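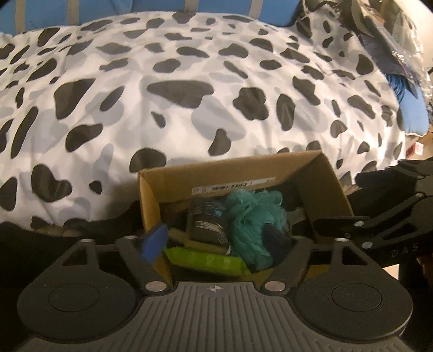
School Relay Times at the Rustberg Spring Meet
Student project report, March 2023

Our group loves the 4x100, so picking a topic took no time at all! We wanted to find out how much of a relay is won in the exchange zones and how much is plain leg speed.

What we did
We timed 44 relay runs by teams from seven schools at the Rustberg track, using two stopwatches per zone. Every split went into one spreadsheet, and by the end it had 1384 entries (dropped batons were logged separately). We also asked each school how often it practices exchanges. The Gondia and Vodau clubs let us sit in on their training, and we learned a ton just from listening to the coaches.

What we found
Teams that practiced exchanges every week lost less time in the zones, even when their runners were slower on the flat. The second exchange was the messiest for almost everyone – the outgoing runner often left too early and then had to brake. The girls' teams were steadier from run to run than the boys' teams, and we would love to look into that more.

Problems
Hand timing is rough. Two of us could watch the same exchange and get different numbers, so we used the average. Lane 7 was hard to see from our spot by the fence, and we left out its third exchange.

Next steps
We want to repeat the timing at the May meet with video – and this time from the stands.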